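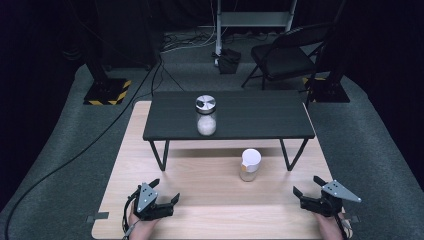 **For release 14/06/2019**

**Wernstead gets its corner shop back (and you're all invited to the opening!)**

Well, we've done it. After 15 months of forms, phone calls and far too many cups of tea, the old Ghorbani stores on Dekbridge Road is opening its doors again, and I couldn't be more pleased to be the one writing this.

If you grew up round here you'll remember the place. My parents took it on in 1990 and sold everything from lamp oil to liquorice, and when they retired the shutters came down and stayed down. I used to walk past on my way to work and get properly cross about it. Then one wet evening in December I rang the landlord, asked what the rent was, and didn't sleep much that night!

We're a refill shop now, mostly. You bring your own jars, tubs or whatever's lurking at the back of your cupboard, we weigh them empty, you fill them up and you pay for what's inside. Rice, lentils, oats, sugar, salt, dried fruit, washing powder, 75 lines to start with and more on the way once I've worked out where to put them. If you've forgotten a container we'll lend you one for a small deposit. Paper bags are free.

I've kept the old counter (it weighs a ton, the builders were not amused) and the bell over the door still works, though it sticks when it's damp. There'll be bread from the Grurko bakery from eight each morning, and when it's gone it's gone, so don't come at noon expecting a bloomer.

A huge thank you to the 1104 people who signed the petition asking the council to keep the building as a shop. I've read every one of your comments, including the rude one about the parking. There's still no parking, sorry, but the bus stops right outside and we've put in a rack for bikes.

On opening day we'll have cardamom tea on the go, my mum will be behind the till for old times' sake, and the first fill of any jar is half price. Dogs are fine as long as they keep their noses out of the oats.

Local papers and radio are very welcome to come and have a nose round beforehand. Just knock, I'm there most days from seven putting up shelves.

**Mahtab Rahimi**
Owner, Ghorbani Refills, Dekbridge Road, Wernstead

ENDS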